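What a success rate leaves out

The research group at Brovstead published its disassembly results in March, and the figure that has travelled furthest is the simplest one. Over 1,000 attempts at removing a component from a discarded desktop computer, the arm completed 385 without a person stepping in. Several commentators have treated this as a poor showing. A manufacturer of sorting equipment cited it as proof that the recycling of electronics should remain a matter of shredders and magnets for another decade. I think both readings are mistaken, and that the mistake lies in how our field has taught people to read such numbers.

It should be said at the outset that I sat on the advisory panel for the project's first phase and have no part in the present one. I had sight of the trial protocol before the results appeared. Readers may weigh my remarks accordingly.

The protocol, drafted by Isla Farquharson, is the real contribution. Most published work on robotic disassembly uses a single model of machine, fixed in a known position, with the parts already loosened. Such studies report very high success and tell a recycling plant almost nothing. Farquharson required that machines be taken from the ordinary intake at the Skustska depot, in the order they arrived, and that no fastener, latch or cable be touched beforehand. A trial ended as a failure if the part came out damaged, even when it came out.

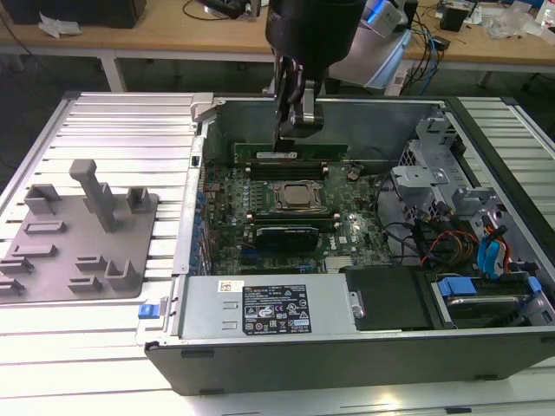 Memory modules deserve particular attention in any account of these results. They are small and worth recovering whole, and they are held by a means that a person learns in a minute and a machine does not. The difficulty is seldom the module alone. In a typical office tower the approach has to be made from above, into a case that still has its graphics card, its drive cage and a bundle of coloured cables in place, and two fingers must come down on the narrow edge of a green board standing in its slot over another green board. A method that manages this in a case it has not met before has learnt something of use. A method that manages it on one bare motherboard bolted to a bench has learnt that motherboard.

For this reason I regard 385 as a respectable figure, and a more informative one than the near-perfect scores to which we have grown accustomed. Katherine Tello, who reviewed the work for the Ezzat programme, takes a harder line. She argues that a plant manager cannot plan a shift around a machine that fails more often than it succeeds, and that researchers should not expect industry to admire the honesty of a bad number. She is right about the plant manager. I would answer only that the paper was not written as a sales document, and that the failures were sorted by cause with unusual care — missed grasps in one table, obstructed approaches in another, damage in a third.

There are two criticisms I would press. The first is that the group did not report how long a person took over the same tasks, which leaves the reader without any fair point of comparison. The second is that the Cestix software used to plan the arm's movements was updated during the trials, and the paper pools the attempts made before and after. Neither fault is fatal. Both could be put right from records the group already holds, and I would urge them to do so before the second phase is funded.

Funding bodies also have a part to play. So long as proposals are ranked by the success rate they promise, applicants will go on choosing tasks that guarantee one.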